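Monday, late

The ceasefire is holding! I keep typing that and looking at it. It came over the radio at 2 this morning, while I was lying on the hall floor with my shoes on (a habit by now, the hall has no windows), and I sat up so fast I hit my elbow on the shoe rack. The whole building must have had the same station on, because somebody upstairs started stamping on the floor and then somebody below us banged back on the pipes, and it went on like that for ages. Stamp, bang, stamp, bang. I joined in with a saucepan lid.

Then quiet. Real quiet, with a dog in it, and the refrigerator. I had forgotten that the refrigerator hums.

I slept until 10 and went out for bread. The bakery on Flavier Street had its shutter up for the first time in 17 days and the line went all the way around the corner past the pharmacy, and I have never been so happy to stand in a line. People were talking to each other like it was a wedding. A woman in front of me had walked in from Fetmont with an empty suitcase to fill with loaves for her whole street, and when she got to the counter they let her have as many as would fit, and then two of us sat on the lid so she could get the zipper closed. I got two round ones and ate the end off the first before I reached the bridge.

The bridge! It's open to people on foot, one side only. The soldiers are still there but they've taken the wire off the near end and stacked it by the railing. One of them had his helmet upside down on the wall with cherries in it. I walked across and back for no reason at all except that I could, and the river was brown and fast and smelled the way it always does in spring, like wet rope.
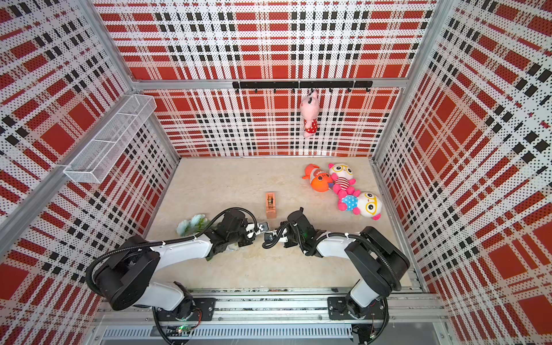 3 min read

After lunch the buses started coming in from the Studska side. The radio said 500 people would be back by dark, all from the villages along the ridge road, and the school gym has been set up for the ones whose houses can't be slept in yet. I went down to help carry things. I was put on blankets, then soup, then back on blankets, then a very small boy handed me a rooster in a shopping bag and vanished into the crowd, so for a while I was on rooster. (His grandmother came for it. She was not at all surprised that I had it.)

It wasn't all easy to look at. Some of the people getting down from the buses had been told things about their streets on the way, and you could tell which ones. There was a man who wouldn't sit, he just stood holding a door key and turning it over. I gave him soup and he thanked me very politely and held that too. I don't know what to write about him but I don't want to leave him out.

And still, the noise in that gym! Cousins finding each other across the basketball court, babies being passed over people's heads, a card game going on top of the vaulting box before the second bus was even empty. Somebody got the scoreboard to light up and the kids went wild for it.

The power came back at our place a little before supper, so I charged everything and filled the bathtub with water in case. I've moved my mattress off the hall floor and back into the bedroom. The tape is still on the windows and it can stay there a while, I'm not superstitious but I'm also not peeling it off tonight. The radio says the talks at Katayama go on through the week and that the first thing on the list is the ridge road, getting it cleared so trucks can use it. I hope so. The tomatoes always come down that road.

My feet hurt, my hair smells like soup, and I can hear music from across the courtyard, somebody playing the same song over and over with the window wide open. I'm going to open mine too.

Tomorrow: more blankets, buy candles anyway, find out if the library is open, take the second loaf to the gym before it goes hard.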